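Progress report, voter outreach project, Tastley and Drenley
20 March 2018

Hello again from the road! You asked for something shorter than my last report, so I'll try, though I've had a busy stretch and I do tend to go on.

The big number first. We have now had 614 full conversations with registered voters in the two counties, nearly all of them on doorsteps. Your grant agreement asked for 500 by this point, so we're ahead, and I'm really pleased with how many people wanted to keep talking once we got going. Of those, 94 agreed to a second, longer interview before the primary. I've done 44 of the long ones myself and the rest are booked in.

What are people talking about? Water, mostly. I came in expecting to hear about immigration and the president all day long, and sure, it comes up, but in Drenley the county's plan to sell well rights to Solberg is what gets people out of their chairs. Ranch families who have voted the same way for three generations told me they'd cross over for anyone who would stop the sale. Retirees in the newer subdivisions mostly want the money for roads. They live a few miles apart and they could be in different states.

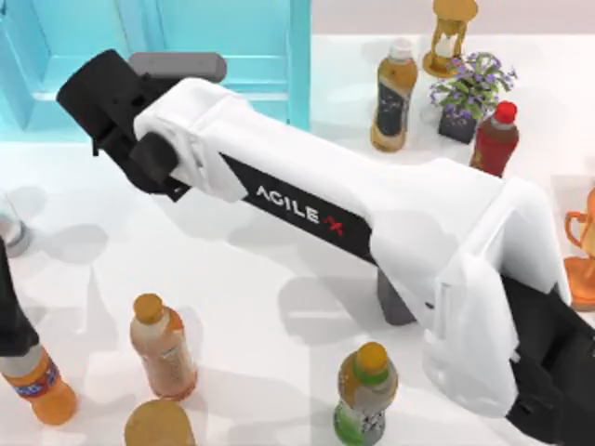 Tastley is a different story – there it's the polling places. The county closed several before the last election, and folks on the east side now drive 30 miles each way to vote. A lot of them have signed up for mail ballots, but plenty don't trust the mail (one woman told me she'd sooner carry her ballot there on foot). We've been handing out the mail ballot forms in English and Spanish, and the Spanish ones run out first every time. I've ordered more, and that will show up under printing in the next expense sheet.

Now the things that are behind. The young voter part of the project is slow. We planned evening meetings at the community college and turnout was poor, I think partly my fault for picking midterm week. I'd like to move what's left of that money to early September, when students are back and the general election feels closer. I need your okay in writing for the change, please.

The data entry is also behind. Gridstead set up the database for us and it works fine, but I underestimated how long it takes to type up handwritten notes. I've got two boxes of them still to do. If there's any flexibility in the budget, a few weeks of part-time help would fix it.
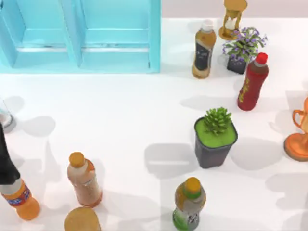 Tabletop with shelf, hourglass and a bottle of tea.

Money is otherwise on track. Gas has cost more than I planned and room rental less, so they come close to canceling each other out. The full sheet is attached, with receipts.

Next up, I'm going back to Drenley for the public hearing on the well rights, and then the rest of the long interviews. I'll send the interview summaries as soon as they're typed. Call me any time about the September question – evenings are best, as I'm usually out knocking until dark.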